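About Plestari

Plestari is a small software company. We write perception and planning software for robot arms that have to work in ordinary rooms, among furniture, shelves and other things that were never made for a machine.

The company was started by Lovely Abella, who worked before on path planning for warehouse vehicles. Our first product was Skivarura, a planner that chooses how an arm should approach a handle or a knob. It is still the center of what we do. Later came Nillau, which takes recorded demonstrations and turns them into clean training data, with the gripper pose computed for every moment of the recording.

What we work on now

Most of our time goes to doors, drawers and small handles. They look easy, but a round knob gives very little to hold, and a curved front makes the distance hard to estimate. We have 785 recorded demonstrations in our library, and about 400 of them are with cabinets. The markers on the gripper housings let Nillau calculate the opening width, so we do not need a separate sensor for this.

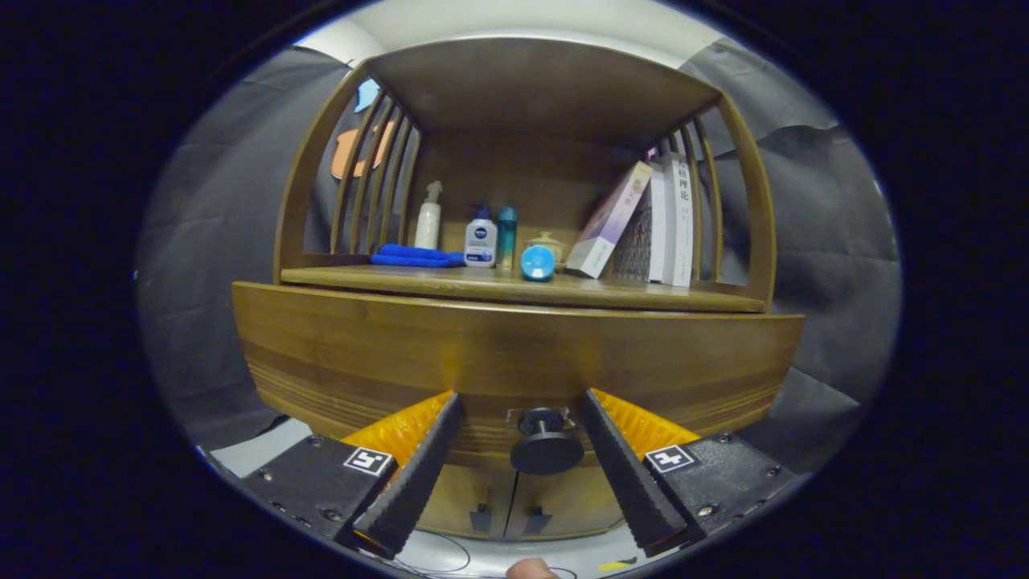
Gripper fingers open on either side of the cabinet knob.

Working with us

We take 2 or 3 customer projects at a time – this way the same engineers stay with a project from the first call until delivery. Customers receive the source code of everything we write for them, together with the test recordings.

Our oldest partner is Mangubat, who tests every new version of Skivarura on their own arms before we release it. The next version is planned for February. If you would like to try it, please write to us and tell us which arm and which controller you use.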